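Projektbericht: Was weiß ein Modell über Ladenmieten?
Studienprojekt Immobilienwirtschaft und Datenanalyse, Stand 17. August 2025

Eigentlich wollte ich etwas über Bürotürme machen. Glas, Stahl, große Zahlen, das klang nach einem ordentlichen Thema. Dann habe ich zwei Wochen lang versucht, an brauchbare Büromieten zu kommen, und bin bei den kleinen Ladenlokalen gelandet, also Bäckerei, Nagelstudio, Handyreparatur, solche Sachen. Im Nachhinein bin ich ziemlich froh darüber! Über diese Flächen redet kaum jemand, obwohl man jeden Tag an ihnen vorbeiläuft.

Meine Frage war: Kann man aus öffentlich zugänglichen Inseraten abschätzen, wie lange ein Ladenlokal leer steht, bevor es wieder vermietet wird? Mein Betreuer fand das am Anfang zu breit, deshalb habe ich mich auf Erdgeschossflächen bis 200 Quadratmeter beschränkt. Alles darüber ist sowieso eine andere Welt, mit Maklern, Ankermietern und Verträgen, die so dick sind wie ein Telefonbuch.

Die Daten

Gesammelt habe ich die Inserate über das Portal Gasance, das uns für das Semester einen Studierendenzugang gegeben hat (danke nochmal dafür, die Freischaltung kam innerhalb eines Tages). Am Ende lagen 1192 Inserate in meiner Tabelle. Klingt nach viel, war es aber nicht. Manche Läden tauchten viermal auf, weil sie nach ein paar Wochen mit neuer Überschrift und minimal anderer Miete wieder eingestellt wurden. Bei anderen fehlte die Fläche, oder die Nebenkosten waren mal drin und mal nicht, ohne dass das irgendwo stand. Und dann gab es noch die Kategorie »Preis auf Anfrage«, über die ich mich jetzt nicht weiter auslasse.

Das Bereinigen hat fast länger gedauert als alles andere zusammen. Dubletten habe ich über Adresse, Fläche und Etage zusammengeführt, und wo ich unsicher war, habe ich die Texte nebeneinandergelegt und selbst gelesen. Dabei lernt man einiges über Maklersprache. »Vielseitig nutzbar« heißt gern mal, dass der Grundriss schwierig ist, und »mit Charme« würde ich persönlich nicht ohne Blick auf die Heizung unterschreiben.

Für die Auswertung habe ich Lomusex benutzt, ein Statistikprogramm, das bei uns am Institut auf den Rechnern läuft. Am Anfang war ich skeptisch, weil die Oberfläche aussieht wie aus einem anderen Jahrzehnt, aber die Regressionen laufen schnell und die Tabellen lassen sich sauber exportieren.

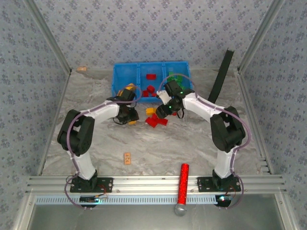
Gerechnet habe ich zwei Varianten. Die einfache nimmt nur Miete pro Quadratmeter, Fläche und Stadtteil. Die zweite bekommt zusätzlich die Entfernung zur nächsten Haltestelle, die Breite der Schaufensterfront (soweit angegeben) und die Frage, ob Gastronomie erlaubt ist. Ich hätte gewettet, dass die Haltestelle der große Treffer wird. War sie nicht! Der stärkste Zusammenhang lag bei der Gastronomie: Wo eine Küche mit Abluft erlaubt war, verschwanden die Inserate deutlich früher wieder aus dem Portal.

Die Schaufensterbreite hat dagegen enttäuscht. Das liegt vermutlich auch daran, dass sie so selten im Text steht und ich sie oft weglassen musste. Eine Aussage traue ich mir dazu nicht zu.

Ein Vergleich von Hand

Damit das Ganze nicht nur am Schreibtisch stattfindet, bin ich durch das Babalola-Quartier gelaufen und habe die Läden aus meiner Liste gesucht. Für diese Gegend hatte ich 117 Einträge übrig. Bei den meisten war die Sache klar, entweder hing ein Schild im Fenster oder es wurden schon Brötchen verkauft. Ein paar waren allerdings vermietet und standen trotzdem noch online, und bei einem Eckladen war das Inserat weg und das Lokal immer noch dunkel. Ob der Eigentümer aufgegeben hat oder ob da gerade jemand seinen Umbau plant, konnte ich von außen nicht erkennen.

Genau da sitzt die größte Schwäche meiner Arbeit. Ich messe, wie lange ein Inserat online ist, und tue so, als wäre das die Leerstandsdauer. Für einen groben Eindruck reicht das, für eine Bewertung würde ich damit nicht zur Bank gehen.

Mit der Hausverwaltung Plindico durfte ich außerdem ein längeres Gespräch führen. Dort arbeitet man mit einer eigenen Liste, in der die Übergabetermine stehen, und die wäre für mich natürlich Gold wert gewesen. Rausgeben durften sie die aus Datenschutzgründen nicht, aber sie haben mir immerhin bestätigt, dass Abluft das erste ist, wonach Interessenten am Telefon fragen. Das hat mich dann doch gefreut, denn bis dahin hatte ich den Verdacht, mein Modell hätte sich da etwas zusammengereimt.

Was noch offen ist

Im September will ich die zweite Variante noch einmal mit getrennten Stadtteilen rechnen, weil ich vermute, dass sich Innenstadt und Randlagen gegenseitig verwischen. Außerdem fehlt mir bisher jede Information über Staffelmieten und mietfreie Monate am Anfang. Die werden offenbar ständig vereinbart und stehen in keinem einzigen Inserat, das ich gelesen habe. Die bereinigte Tabelle und die Exporte aus Lomusex liegen im Projektordner des Instituts, die Spalte »Nebenkosten unklar« bitte vor jeder weiteren Rechnung filtern.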